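¿Cómo evito que la botella se vaya al inclinarla?
Skendberg, July 6, 2019

¡Hola! Estoy montando en casa dos brazos para servir en un vaso y voy feliz, pero al inclinar con el derecho me falla la puntería. El giro llega a casi 116 grados. 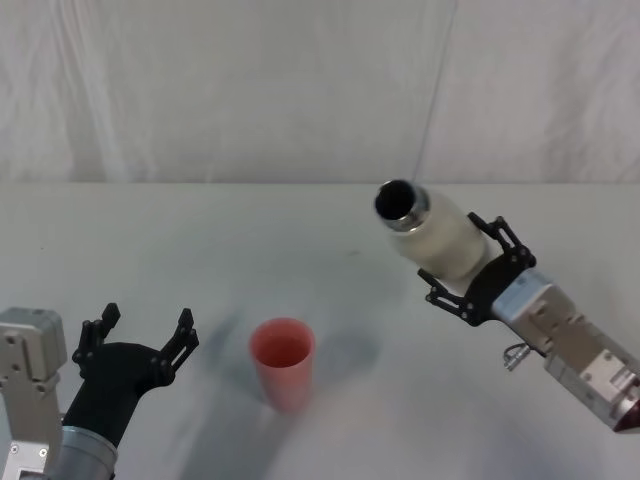
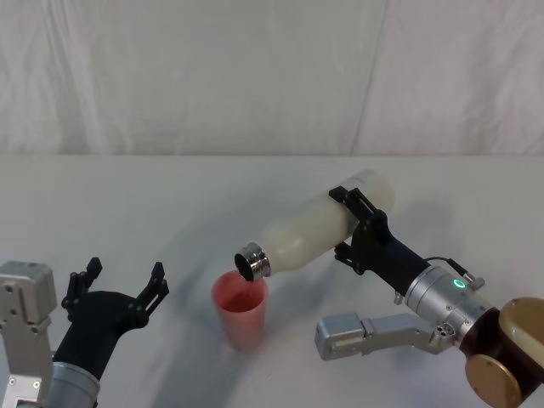

Botella blanca y vaso rosa, con la pinza izquierda abierta

Carhuamaca
¡Qué chulo! Baja primero y gira después, con el eje en la boca de la botella.

Clernano
más lento y listo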